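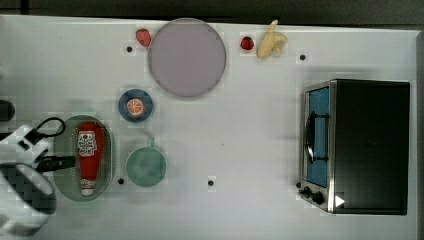 Leftover Food in Shared Kitchens: A Diary Study in Two Student Houses

Project report, second year course in Household Studies
Group members: Duygu Akgül, Tolera Gudeta, Nermin Güler

Introduction

Students who live in shared houses have often one kitchen for many persons. Each person buys food alone, cooks mostly alone, and keeps the food in a refrigerator that is used by everybody. We wanted to know what happens with the food that is left over after cooking or eating, and especially how the students decide between keeping it and throwing it away.

In the course we read several texts about food waste in families. In a family there is usually one person who knows what is in the refrigerator. In a shared house this person does not exist. For this reason we thought that the results from families cannot simply be used for student houses, and that it would be useful to ask the students themselves.

Our main question was: What do students in shared houses do with leftover food, and what reasons do they give? We had also two smaller questions. The first was if the size of the kitchen group makes a difference. The second was if labels on the boxes help.

The houses

The study was done in two houses, Ernlow and Sotham. Both belong to the same housing office and the rent is nearly the same. Ernlow is the older building. Its kitchens are large and each one is shared by a whole corridor. In Sotham the kitchens are small and are shared by four or five students, who have a common front door like in an apartment.

Two of us live in Ernlow and one lives in Sotham. This made it easier to find participants, but it also means that some of them are our neighbors. We come back to this in the section about limits.

Method

We asked 30 students to keep a food diary for 10 days in March. Half of them lived in Ernlow and half in Sotham. Every participant got a small booklet with one page for each day. On the page they wrote which food was left over, where they put it, and what happened with it at the end. There was also an empty line with the title "Why?" and this line gave us the most interesting material.

We received back all 300 pages. Some pages were empty, and at first we did not know if this meant that there was no leftover food on that day or that the person forgot to write. We asked these participants again by message. When they could not remember, we left the page out of the counting but we kept it in the archive.

In total the diaries contain 1,675 entries. One entry is one food, so a plate with rice and beans was written as two entries. We know that this makes the number higher than a reader may expect. Coffee, tea and water were not included. Peels, bones and egg shells were also not included, except when the participant wrote that they could be eaten.

Each entry was put into one of four groups: eaten later by the same person, given to another person, frozen, or thrown away. Nermin and Tolera did the sorting separately and then compared. Where they did not agree, Duygu made the decision. Most disagreements were about soup.

After the diary period we did short interviews with six participants, three from each house. The interviews took place in the evening, usually after 7 p.m., because then people are home. We used the same list of questions for everybody, but we allowed the talk to go in other directions.

Results

The largest group was food eaten later by the same person. It was a little more than half of all entries. Food thrown away was the second group. Freezing was rare in both houses, which surprised us, but the interviews gave a simple explanation: in Ernlow the freezer is full of bread and ice, and in Sotham it is too small for a normal box.

Bread, cooked rice and salad leaves were the foods most often thrown away. Meat and cheese were almost never thrown away. Several participants wrote the price next to these foods even if we did not ask for it. One of them wrote in the "Why?" line on four different days only the word "expensive."

Fruit was a special case. Many participants keep it outside the refrigerator, on the table or on the window board, and there it is seen by everybody. Bananas were given to another person more often than any other food. In the interviews we heard that it is normal to say "please take one" about fruit, but that the same sentence about half a pan of pasta feels strange. A student from Sotham explained that pasta is already "mine" because she has cooked it, and fruit is only something she has bought.

Differences between the houses

In Sotham, food was given to other people clearly more often. The students know each other by name and know what the others do not eat. In Ernlow it was common to write a note on the refrigerator door, and the note was often ignored. One participant left a note about vegetable curry and came back after three days, and the curry and the note were both in the same place.

We expected that the large kitchens would have more waste, and this was correct for cooked food. For bread it was the opposite. The Ernlow students freeze their bread, as we wrote before, so it does not become old. In Sotham they buy it, put it on the shelf, and forget it.

Labels

In the middle of the diary period we gave a roll of paper labels to each kitchen. We asked the participants to write the name of the food and the day when it was cooked. We did not ask for the name of the owner. After the diary period we looked through the booklets for entries where a label was mentioned.

The labels were used a lot during the first two days and then less and less. Food with a label was eaten later more often than food without, but we must be careful with this result. It is possible that the people who use labels are the same people who plan their meals well, and that they would eat the food anyway. In the interviews two persons said that the label helped them most with sauces and open bottles, where it is not easy to see how old the content is.

We think that the labels are useful for the dishes that are eaten by one person, and that for the common things like oil, salt and sauces a fixed shelf is better. In our opinion a common shelf would work in both houses. 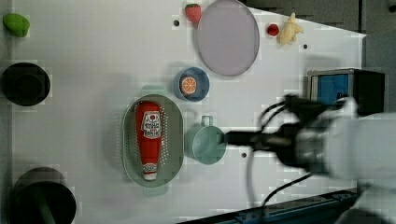
Adoración Gallardo did not agree with us about the common shelf when we presented the draft in class. In her view a common shelf works only as long as everybody puts in the same amount, and after a month there would be one student who buys all the oil. She had lived in such a house and the shelf was closed before the summer. She also asked why we did not compare the cost of the common things with the cost of the food that was thrown away.

We found this a fair remark. We do not have data about the cost, because the booklet had no line for it. In Sotham one kitchen has already a common shelf, and there the students pay the same small sum at the start of each month. It works until now, but it is a group of four friends, and we cannot say from this how it would be in a corridor in Ernlow. We changed our recommendation after the discussion, as can be read below.

Limits of the study

The participants knew that we study waste. It is very probable that they threw away less than normal, or wrote down less. Three persons told us in the interview that they felt ashamed to write the same food again and ate it for this reason.

Some participants are neighbors of ours. They were friendly and returned the booklet in time, but perhaps they wanted to give answers that please us. In a new study we would choose houses where we do not live.

Ten days are also short. In this time nobody moved out and there were no holidays, and we believe that much food is thrown away exactly in those weeks.

Finally, we did not weigh the food. One spoon of rice and a full pot of rice are both one entry. Our numbers say how often food was left over and nothing about how much.

Recommendations

For the housing office: a bigger freezer compartment in the Sotham kitchens, when the present refrigerators are replaced.

For the students in Ernlow: one place in the refrigerator, for example the top shelf, where everything may be eaten by anybody. A note on the door is not enough.

For both houses: labels with the day of cooking should be kept beside the refrigerator together with a pen. In two kitchens the pen was missing already on the second day.

A common shelf for oil, salt and sauces can be tried in small kitchens if all students agree on the payment before.

Thanks

We thank all participants, and Tuncay Akyol for reading the first version and for his patience with our tables. The empty booklet and the list of interview questions are in the appendix.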